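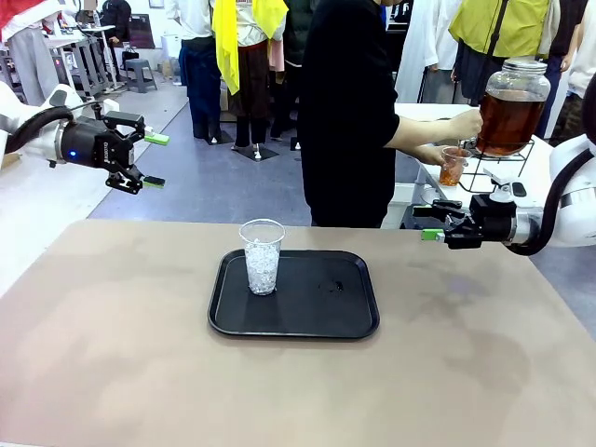
Fukier's reply to the July notes says a machine that serves a drink in 4000 tries still can't be left alone in a kitchen, and asks when we plan to test it on a sink full of dishes.

Fair question. Not this month. Dishes are on the Sulura list, along with folding and wiping down, and none of those are close.

Iced tea, where we are:

Logged runs since the last rebuild: 445. Clean start to finish: 183. Most of the rest stop at the grasp. Clear cups are hard for the depth camera, and ice makes it worse. Opaque cups do much better but that's cheating, people have clear cups at home.

Tray stays. The black surface helps find the rim of the cup, and spills are easier to wipe up. Check it for wet spots between runs, a cup will slide on them.

The tap is still a person's job. Kobori wants both arms on it, one holding the cup and one turning the handle. I'd leave that until the grasp is sorted out. Pouring from a tap means knowing when to stop, and we have no level sensing worth the name.

Green finger pads: 7 sets left. Mindeck quoted a softer version, need to ask about wear.

My answer to Fukier, for now: it can do part of a chore with someone standing by. Slower than doing it yourself.

To do: rerun with half-full cups, left arm only. Retape the cable hose before the afternoon session. Send Kobori the failed grasp logs.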